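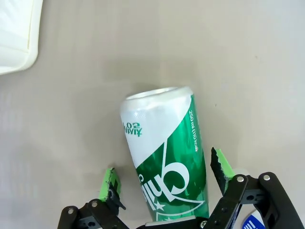 Incidencia: el NAS deja de responder por la noche y las copias quedan a medias
Estado: abierta (el proveedor la ha cerrado ya 2 veces, yo la he reabierto otras tantas)
Equipo: Grelach de cuatro bahías, firmware de junio
Programa de copias: Falstead
Prioridad: media según ellos, alta según yo

Descripción inicial

El NAS de la oficina desaparece de la red de madrugada. Las luces siguen encendidas y los discos giran, pero no contesta al ping ni abre la página de administración. La copia nocturna se corta y por la mañana el informe de Falstead dice "completada con avisos". Quiero que conste que una copia a la que le faltan carpetas enteras no está completada, con avisos ni sin ellos.

Si se apaga con el botón y se vuelve a encender, funciona todo el día.

Primera respuesta de soporte (resumen)

Que actualice el firmware. Ya estaba actualizado y lo decía en el formulario. Que cambie el cable de red. Lo cambié por uno nuevo y esa misma noche volvió a caer. Que compruebe la temperatura de la sala. El propio registro del aparato marca 42 grados en el disco más caliente, dentro de lo que admite su manual. Cerraron el ticket por "condiciones ambientales".

Lo reabro.

Segunda respuesta

Ahora la culpa es del switch, un Tritthorpe de 16 puertos, "marca no certificada". Pregunto dónde está la lista de marcas certificadas y me mandan un enlace a la portada de su web. En el switch hay conectados también los puestos de trabajo y la impresora, y ninguno pierde la conexión a esas horas. Aun así hago la prueba:

- NAS en otro puerto del switch: cae.
- NAS directo al router, sin switch: cae.
- NAS directo al router y con la copia de Falstead desactivada: no cae.

Repetí la última prueba 3 noches seguidas con el mismo resultado. Me parece poca muestra para dar nada por demostrado, pero es más de lo que ha aportado soporte hasta ahora. Cierran otra vez por "falta de reproducción". Reabro.

Registro propio

Activé el registro detallado y lo mandé a otro equipo, para que no se perdiera con el reinicio. Las últimas líneas antes del silencio son siempre parecidas:

snapshot: start
indexer: rescan requested
eth0: link speed change
(nada más hasta el arranque manual)

La línea que me llama la atención es la tercera. No hay ningún motivo para que la tarjeta renegocie la velocidad en mitad de una copia. En la configuración de energía aparece una casilla, "Red eficiente", que viene marcada de fábrica y que la ayuda describe como "optimiza el consumo en periodos de baja actividad". Una copia completa no es baja actividad, salvo que el aparato mida otra cosa mientras prepara la instantánea.

Miércoles, 22 de octubre de 2025

Desmarco "Red eficiente" y muevo el indexador al mediodía. Vuelvo a conectar el NAS al switch para dejar todo como estaba al principio. Sé que he tocado dos cosas a la vez y que eso estropea la prueba, pero necesito una copia válida antes de seguir jugando.

Al día siguiente

Copia terminada, sin avisos. He restaurado una carpeta al azar y se abre. No lo doy por resuelto. También hubo una noche buena al principio y luego volvió a las andadas.

Respuesta de soporte

"Nos alegra saber que su problema se ha solucionado." No he dicho eso. Me ofrecen además el plan ampliado Hầu con atención preferente. No me interesa pagar para que lean el formulario.

Pendiente

Marcar de nuevo "Red eficiente" con el indexador todavía al mediodía y ver si cae.
Pedir por escrito qué hace exactamente esa casilla.
Ticket abierto hasta entonces. Ruego que no se cierre de forma automática.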